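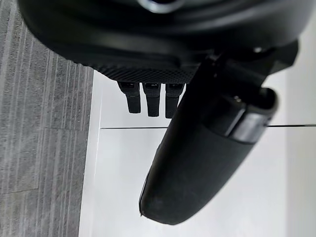 首页 | 课程 | 学生项目 | 招募 | 联系

Salton 学生机器人项目：腕部视角操作课题参与者招募

11月 Salton 项目组

打印本页 | 邮件转发

Salton 是 Sedbridge 工程学院的跨年级学生项目，计入选修实践学分。本学期课题为腕部视角下的近距离操作，对象是带外壳的办公类与实验类设备，动作包括接近、对位、伸入机内和退出。现面向在读本科生与硕士研究生招募参与者，分操作、标注、控制三个岗位，最多50人。

一、课题内容

课题使用 Ukska 平台。平台由机械臂、夹爪、腕部小型相机和一套遥操作终端组成，控制端与记录端分开运行，时间戳由记录端统一写入。腕部相机随末端运动，视野中固定包含夹爪壳体的一部分和手指，目标物体只占余下区域。目标进入手指后方时会出现遮挡，末端快速平移时背景会拖影，这两种情况都保留在数据中，标注时单独记录。

上一轮课题共留存有效序列1091条，任务划分沿用 Đặng 任务表。该表按末端与设备外壳的相对位置把一次操作分为四段：远距接近、近距对位、机内动作、退出。远距接近段的序列较多，机内动作段偏少，本轮采集以后者为主。

二、岗位与职责

1. 操作岗。通过遥操作终端控制机械臂，按任务表完成规定动作。每次操作前核对关节零位、夹爪开合行程和急停状态，操作后填写运行记录。发生碰撞、限位报警或通信中断的序列不得删除，须在记录中填写对应的错误代码。

2. 标注岗。对序列分段，标出各段起止帧、手指可见部分、目标遮挡程度和背景运动模糊等级。模糊分为0至3级：0级可辨认目标边缘与细部纹理，3级仅能辨认大面积色块。同一序列由两人独立标注，分段边界相差超过10帧时提交复核，复核意见与原始标注一并归档。 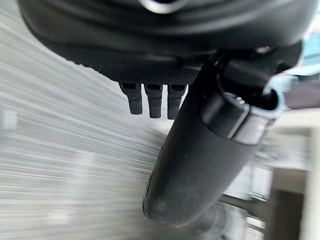

模糊等级只针对背景，不针对夹爪本体。夹爪与相机之间基本没有相对运动，本体在多数帧中都是清晰的，不能以手指边缘的清晰度推断整帧质量。上一轮返工的标注中，相当一部分是把两者混在一起判级造成的，本轮培训会用样例序列统一尺度。

3. 控制岗。维护末端轨迹平滑、速度限幅和力矩阈值三个模块，并根据标注结果回查轨迹。机内动作段的末端线速度上限单独设置，修改该参数须提交变更说明，附修改前后各一组测试日志，由另一名控制岗成员核对后合并到主分支。

三、时间安排

项目周期为一个学期。每名参与者累计工时70小时，含培训、上机、标注和组会。操作岗须在 Sedbridge 校区实验室完成全部上机，分上午九点和下午两点两个班次；标注岗除培训外可远程完成；控制岗每两周至少到场一次，参加实机测试。

组会每周一次，时长一小时。请假须提前说明并在当周补交工作记录。累计缺席超过三次的，退出本轮项目，不计学分。

四、申请条件

（一）所有岗位：在读学生，能阅读英文技术文档，能按规定格式提交记录。
（二）操作岗：完成过实验室安全培训；有手动控制机械臂经验者优先，无经验者须通过上机考核。考核内容为对位与退出两个动作，各做5次，以末端偏差和有无接触外壳评定。
（三）标注岗：熟悉一种视频标注工具，能连续处理长序列。提交申请后会收到一条试标序列，三日内交回。
（四）控制岗：掌握 Python 或 C++，了解机械臂运动学，使用过 ROS 2；申请时附一份代码样例，课程作业亦可，须注明本人完成的部分。

五、机内动作段说明

该段要求夹爪手指由设备开口进入，在不接触内侧导轨和侧板的前提下到达指定位置，短暂停留后按原方向退出。金属件反光较强，曝光变化明显，操作者应以手指尖端与开口前缘的间隙作为主要参照，避免仅凭亮度判断距离。
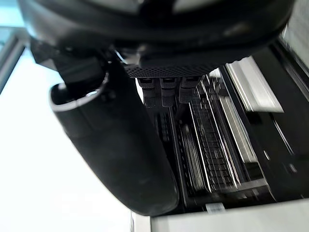 图：夹爪手指伸向设备内部，右侧可见栅状金属条与导轨。

机内动作段每条序列须记录以下字段：设备编号、开口朝向、进入角度、最小间隙估计值、是否接触、停留时长。接触内部构件后应立即停止进给，沿进入方向低速退出，检查无异常后方可重新开始。设备须断电并取出可拆卸耗材，由当班两人分别签字确认。

六、学分与数据使用

完成规定工时并提交个人技术报告者，计2学分。报告不少于四页，须包含所在岗位的方法说明、错误案例分析和原始记录索引。项目数据可用于毕业设计，使用前填写数据使用登记表；未经项目组同意不得向校外转发。控制岗代码的署名以提交记录为准。

七、申请方式

填写学院网站“学生项目”栏目下的 Salton 申请表，选择第一、第二志愿岗位，并上传成绩单及岗位要求的附件。附件统一为 PDF 格式，文件名写明学号和岗位。申请于11月底截止，截止当日下午五点后系统关闭。初审结果通过校内邮箱通知，操作岗上机考核的班次随通知一并下发，已参加过上一轮项目的学生免试，仍须重新提交申请表。

打印本页 | 邮件转发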